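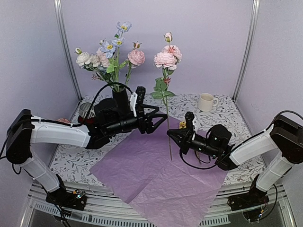

Why Do We Wrap Flowers in Paper?

A flower is often given as a present, and like many presents it is usually wrapped first. This page explains what the wrapping does, how tissue paper is made to look the way it does, and how you can wrap a rose yourself. It was prepared for pupils by the learning department of the Zesirero Museum of Household Crafts.

What the paper is for

Flower paper has several jobs. It keeps leaves and petals from being knocked while the flower is carried. It gives the person holding the stem something to hold besides thorns, if the rose is a real one. It also makes a plain stem look finished. A single rose is very thin, and a wide sheet of paper gives it a shape that can be seen from across a room.

What tissue paper is like

Tissue paper is thin enough to let some light through. It creases easily, and the creases stay. For most kinds of wrapping this would be a nuisance, but with flowers a crinkled sheet is welcome. Light purple paper goes well with pale pink blooms, as the two colours are soft and do not compete.

Real and artificial roses

An artificial rose is made to copy a real one. Look for the parts that a maker has to include: the open blooms, the closed buds, the green leaves and the long stem. Buds may be a different colour from the open flowers. On the rose at the top of this page, one small bud is pink and another is red.

Artificial flowers need no water, so they may be wrapped in dry tissue and left that way. A real rose should have a piece of damp cotton wool around the end of its stem, with foil over it, before any tissue is used. Wet tissue paper tears.

How to wrap a single rose

Ask an adult to trim the stem if it is too long.

1. Spread a cloth on the table and lay one sheet of tissue on it.
2. Turn the sheet so that one corner points towards you, like a diamond.
3. Place the rose on the paper with its blooms near the far corner. Let them show a little above the edge.
4. Fold the bottom corner up over the stem.
5. Bring the left side across, and then the right side. Do not pull tightly.
6. Tie a ribbon around the middle and make a bow.

Words to know

Bloom: a flower that has opened.
Bud: a flower that is still closed.
Stem: the long part that holds up the leaves and flowers.

Visiting the museum

The flower-wrapping table is open to school groups in March. Each session has places for 16 pupils, who work in pairs. Teachers should write to Wenche Moen in the learning department to reserve a place.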